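Last updated: April

Questions people ask me about the Brakedstead supper swap

So what is it?
A bunch of us on the same few streets cook a big batch of something and trade portions. You make one meal, you go home with three different ones. I started it with my neighbor Berwyn Lewis when we were both sick of our own chili, and it grew from there!

When do you meet?
Tuesday, 6:30, at my place on Stiteo Lane. Come to the side door (the front one sticks). If you're running late just text me and I'll put your share in the fridge.

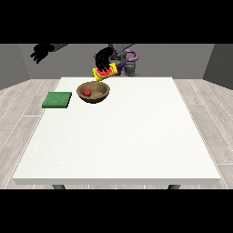 How much should I bring?
Enough for four portions, each one big enough for two people. Soups and stews are easiest, but we've had dumplings, baked ziti and a really good peanut curry that I still think about.

What about allergies?
Tape a list of ingredients to every lid, please, and I mean everything, even the splash of fish sauce. We have two people who can't have nuts, so mark those in big letters.

Do I get my containers back?
Usually! Put your name on the bottom. I have a whole shelf of lids that fit nothing, so if you're missing one, come dig through it.

Can I skip a week?
Sure, just let me know by Sunday night.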